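December 4, 2020

Rogelio Fajardo called before eight to ask if the shop would be open Saturday. I told him no, by pickup only, same as the last two months. He wants 5 cutting boards for his crew before Christmas, maple, with a different family name on each. I wrote the names down and read them back to him twice. Last year we burned "Marquez" with an s on the end and Rommel still brings it up.

Spent the morning on the 3D printers. The older one had been leaving gaps in the first layer since Tuesday. I leveled the bed, cleaned the plate with alcohol, and ran a test square. Gaps again, same corner. Then I changed the nozzle, which I should have done first, and the next square came off fine. Wrote the nozzle change in the log. The last entry before mine was in September, so either the nozzles are lasting a long time or people are not writing things down.

Genalyn came in at eleven for her hour on the vinyl cutter. We are still holding it to two people in the room and she was the only one signed up, so there was no problem. She is making window letters for her sister's bakery. The blade was dragging on the small letters and I had her slow it down and drop the pressure a little. She got through two sheets and left the scraps in the bin marked for scraps, which I appreciated.

The Restrepo order came in short. We paid for two boxes of birch sheets and got one. I emailed them with a photo of the packing slip. No answer by the time I left.

Emmett sent the numbers for next year. The laser tube is at 3,196 hours and he thinks we should put money aside for a new one now. A tube from Climton would be the cheaper choice, but the power supply might need to change with it, and he has set aside 2,000 dollars for the whole job. I think that is tight. I said so, and he said he would ask Bienvenido to look at the wiring before we order anything.

Ate lunch in the truck. Cold, no wind.

Afternoon was all ornaments. The school order is 198 pieces and I have most of the first half cut. The masking tape on top keeps the smoke marks off but peeling it takes longer than cutting. Tried the wide transfer tape on one sheet and it peeled in one pull – I will use that for the rest. Emptied the filter tray before closing. It needs a new filter by the end of the month.

Home by six. Need to call Rogelio back about the finish. 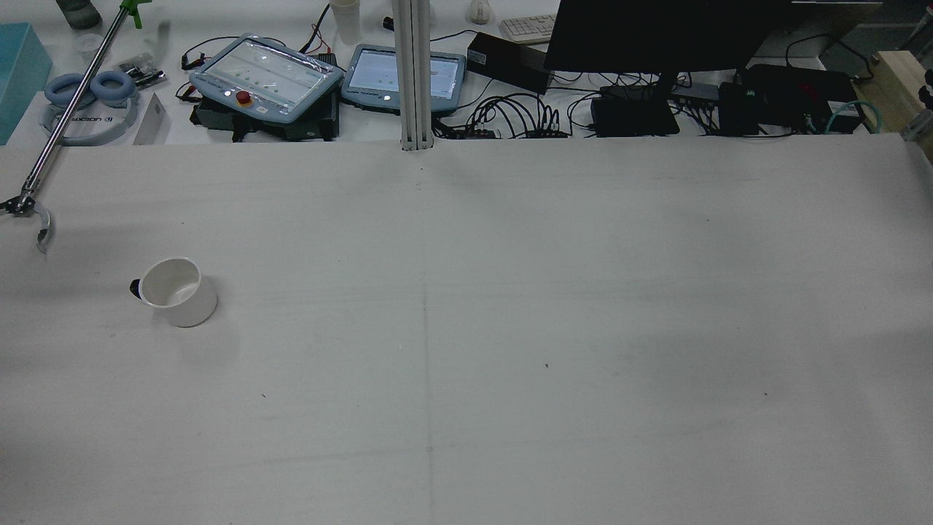

Which finish is good for an engraved maple cutting board?
Food-grade mineral oil, wiped on after the engraving is sanded lightly and brushed clean. Let it soak in overnight, wipe off what is left, and put on another coat whenever the wood starts to look dry.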